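Descaling a second-hand espresso machine – vinegar or citric acid?
Visville Home Help > Kitchen > Coffee and tea

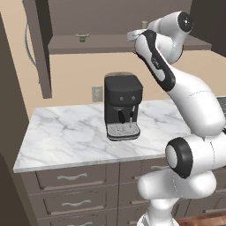 Posted by Joon-young Won, Oct 9, 2023

I bought a used espresso machine from a neighbour and it came without a manual. The coffee comes through slowly and tastes a bit flat. We have very hard water here in Visville and I doubt it has ever been descaled. My mother says to use white vinegar. The shop in Werkow sells sachets of citric acid for much less than the branded liquid. Which is safer for the machine, and how often should I do it? The water tank holds a bit over a litre and I make two or three cups a day.

2 replies

Deok-su Heo
Citric acid. Vinegar does dissolve scale, but the smell gets into the seals and you will taste it for days. It can also be hard on rubber parts if you use it often.

Check first what the boiler is made of. If it is aluminium, look for a descaler that says it is suitable, and don't leave any acid sitting in it. For stainless steel I use one level tablespoon of citric acid to a litre of lukewarm water, stirred until it is clear. Take out any water filter from the tank before you pour it in.

Switch the machine on and let it warm up. Run 200 ml through the group with no coffee in the basket, then a little through the steam wand. Turn it off and wait 15 minutes. Repeat until the tank is nearly empty. Then rinse the tank well and run two full tanks of fresh water through everything, wand included. Taste the last of it. If it is sour, rinse again.

With hard water and that many cups I would do it every two months. A filter jug will stretch that out a good deal.

One more thing – slow flow is not always scale. Take the shower screen off if it unscrews and scrub the back of it. Mine was caked with old coffee and that was most of the trouble. Grinding too fine will do it as well.

skiradum46
I've used vinegar in mine for 6 years, half and half with water, never had a problem. Rinse it properly and you can't taste anything. Cheap too. Don't put it down a marble worktop though, it marks.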